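Notebook, finishing room, Pranden
March
Batch 1281, hand-knit wool and wool-blend pieces, wash and dry

Started 7:40 a.m. Room at 23 C and staying there. The tap is running hard again, so I drew the soak water from the softened line and let it stand. The first basin was still cloudy from the last user's soap. Emptied it, wiped it, started over. Please rinse the basins when you finish, even if you're coming back.

The question carried over from last month is why the ribbed cuffs come out longer than the body on the Ernel yarn. The body keeps its gauge, more or less. The cuffs grow, and they don't come back when dry. My guess last time was too much weight on the wet end during hanging. I want to check that against the other suspect, the softener.

Split the batch into two lots. Lot A: soap only. Lot B: soap, then Bamby softener in the last rinse at the strength on our card, 300 ml to the basin. Same water, same soak, same hands. Both lots pressed in a towel and not wrung. I used the thick towels from the lower shelf. The thin ones leave a grid mark in anything fine-gauge and I've stopped trusting them.

Soap note: the new bottle is thinner than the old one and foams more. I measured it the same way regardless. If rinsing takes longer for everybody else too, say so and we'll change the card. It took me an extra rinse on both lots before the water stopped feeling slippery.

Color: the dark reds bled a little into the first rinse, then quit. The blues gave up nothing I could see against the white basin. I would still keep them apart from the cream pieces. Last fall's gray collar came from assuming a dark blue was done bleeding. 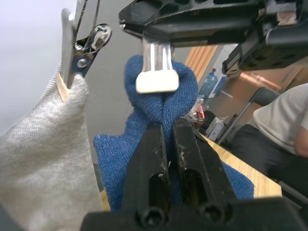
Blue fine knit, bunched.

Handling fine knit when it is heavy with water is where most of our distortion comes from, in my opinion. If a piece gets lifted by one end, the whole water load pulls on a few rows at the top. I scoop from underneath with both hands and move it as a lump. It looks clumsy but the stitches stay square. The Gape pattern sheets say to lift by the shoulders, and I think that line was written with cotton in mind. I've crossed it out on our copy.

Measurements. I marked cuff length before the soak with a basting thread at each end, white on dark, dark on light. Measured again after the towel press, and I'll measure again when dry. The basting thread has to be loose or it holds the knit back and gives a false short reading. I had to redo the threads on a couple of Lot B pieces for that reason.

After the towel press, both lots had grown in the cuff and the body was close to where it started. Lot B cuffs felt slacker in the hand, but on the ruler I can't separate the lots. Don't read anything into it yet. Wet length on wool says very little about dry length.

Drying. Half of each lot goes flat on the mesh, the other half hangs. That way I get softener against no softener, and hanging against flat, without running a second wash. Small pieces for hanging are clipped through the cast-on edge, never through the rib. The clip teeth leave a dent, and on the cast-on edge the dent steams out.

Spacing matters more than I used to think. Pieces that touch stay damp where they touch, and the damp spot dries last and dries stiff. I leave an open loop between pieces when there's room. When there isn't room, the extra pieces wait in a towel until the first ones are down.
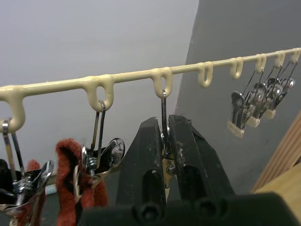

A note was left in pencil on the facing page by somebody on the late shift: you're testing hanging with the cuff down, so the water runs into the cuff and sits there. Turn half of them over and I bet the growth moves to the other end. Also, your softener strength is for the big basin, and you used the small one.

Both fair. On the second point I went and checked the card, and it gives the amount without saying which basin. I'd been reading it as small. If it was meant for the big one, then Lot B got a stronger rinse than anyone intended, and the result only holds for that strength. Card needs a line added. I've written "which basin?" on it in red until we settle it.

On the first point, I turned half of the hanging pieces at 10:15, reclipping at the opposite edge. They had been up long enough to drain some, so this is not a clean test of cuff-up hanging. The next batch should start that way from the first minute.

While reclipping I found rust on the inside of a clip spring, from the old tin. It had not reached the wool. I threw the clip out and went through the rest of the tin under the lamp. Anything with a brown spot should go in the scrap can. A rust mark on cream wool does not come out with anything we keep here.
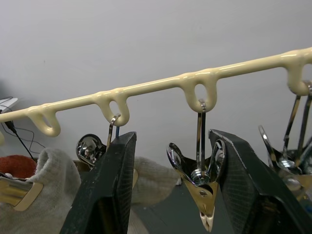 Coated rail, loops and hanging metal.

Dry readings, taken 4:30 p.m., thin pieces only. The heavy ones are still cool to the touch and I left them alone.

Flat, no softener: cuffs back to the basted length.
Flat, softener: cuffs 2 percent long.
Hung, no softener: cuffs long, and the rib looks open when laid on the table.
Hung, softener: worst of the lot. The rib has lost its spring and does not close after a stretch.
Turned pieces: mixed. Cuffs better than the unturned ones, but the top edge has a flare.

So hanging does more harm than the softener, and the two together do more than either. I would not change the softener on this alone, with the basin question still open.

To do
Finish the dry readings on the heavy pieces.
Ask Ernel whether this yarn has the same twist as the earlier cones. It feels softer.
Repeat Lot B at half strength in the small basin.
Order mesh for a second flat rack.
Steam the flared edges on the turned pieces and measure again.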